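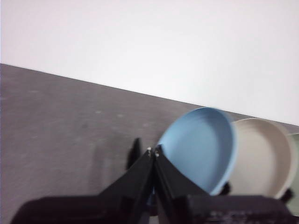 Blue bowl and the beige one next to it, on the gray table

To: Grundilby kitchen list
Date: 2018-01-09
Subject: Re: bowls for the shared shelf

> Does anyone still want the Dudel bowls? I have a wide
> shallow one in light blue and a deeper one, and I would
> like them out of my cupboard before the end of January.
> Also, do they stack?

I'll take both if they haven't gone. We have 31 people signed up for soup at Timthorpe and not enough to serve bread and salad in.

On stacking – mine don't, at least not well. The shallow blue one is wider than the rest and has to go on the bottom, and then the others slide around in it. I keep them side by side now.

If you also have the lids, please put them in the bag. I can pick up any evening after 6, or you can leave everything at the Piątek counter with the list name on it.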